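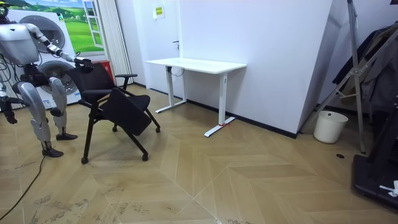

lheydari
Has anyone got a whole-body controller to behave when the hand is holding something that rolls? Ours walks fine with free arms. Once it grips a chair on casters, the base estimate drifts and the planner starts correcting for a lean that isn't there. The setup is one hand on the top edge of the backrest, other arm hanging, seat folded up. Control loop on Birnel 2, contact planner at 100 Hz.

hsum
Are you modeling the hand contact as fixed? The default in Birnel is a rigid contact, and with casters that's wrong in two directions.

lheydari
Fixed, yes. I tried dropping it completely and it got worse.

Gerness29
Dropping it is right, you just need to retune the arm. Set low stiffness on the wrist and treat whatever comes back as a disturbance. We've pushed carts that way since November.

hsum
Disagree. A cart has a handle and a known direction. Casters swivel, so the side force flips when you reverse, and a soft wrist lets the chair yaw. I'd keep the contact and free up x and y.

Gerness29
Fine if you trust your force readings. I don't.

rocio_c
Before either of those, check whether the hand is feeding the state estimator. In Sondon any closed gripper gets flagged as a support point by default. I lost 17 runs to that.

lheydari
It was flagged. Turned it off and the drift is gone. It still yaws on reverse, so I'll try hsum's version next and post the gains.

Gerness29
Post the wrist stiffness too please.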